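About Cloden

Cloden makes a hand-held gripper and the service that goes with it. The kit is used to record how people handle ordinary objects, and the recordings are delivered as training data for robot arms. We sell the kit, rent the kit, and run collection on a customer's behalf. Most customers begin with the third option and move to the first.

The company was set up in Feltville by two engineers who had spent several years programming arms by hand for packaging lines. Rigid cartons were manageable. Bagged goods and textiles were slow and expensive, and every change of product meant a return visit to the site. The first hand-held unit was built to shorten those visits. It became the product.

What we supply

A standard kit holds a pair of grippers, one for each hand, with chargers, a calibration board, spare fingers and a hard case. The operator holds the units and does the task at normal speed. Finger opening, hand motion and video are logged on a common clock. No robot is needed on site during recording. The fingers are replaced with two screws' worth of work and a hex key is not required.

Each unit is calibrated before it ships and carries its own record. Units returned for service get a new record, and the old one is kept so that earlier data can still be processed with the right values.

Collection service

Collection takes place in homes, shops and small workplaces. We do not use a mock apartment. Lighting, table height and clutter vary from one address to the next, and a policy trained on a single room tends to fail in the second one.

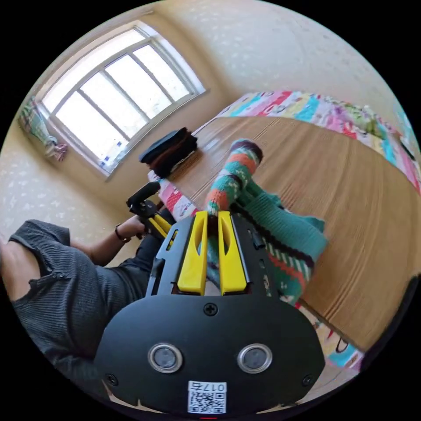

Soft goods make up the largest share of current work. Folding, pairing, sorting and stacking are all offered as standard task sets. Knitwear is quoted separately from woven fabric. It stretches under the fingers, bunches when lifted, and takes more repeats per task before the data is useful. Kitchen and desk tasks are available on the same terms.

Operators are paid by the hour and not by the episode. Before their first session they complete 3 practice tasks, which are reviewed and then discarded.

The current library holds 1,064 task variants recorded at 149 addresses. One address was withdrawn at the resident's request after delivery, so new licenses cover 148. Customers holding the earlier release have been sent a replacement index.

Review and delivery

Every episode is checked for dropped frames, clock drift and lost tracking. Episodes that fail are removed, and the failure log is included with the delivery. Faces and documents are masked before data leaves our office. Raw files are kept until the customer signs off and are then deleted.

Nornstead

Our test bench is in Nornstead, in a unit shared with Abdelaziz, the machine shop that cuts our finger plates. Customers can bring an arm and try a trained policy on it before placing an order. Bench time is booked by the half day. The bench will be closed for part of March while the floor is resurfaced.

Page last revised December 2019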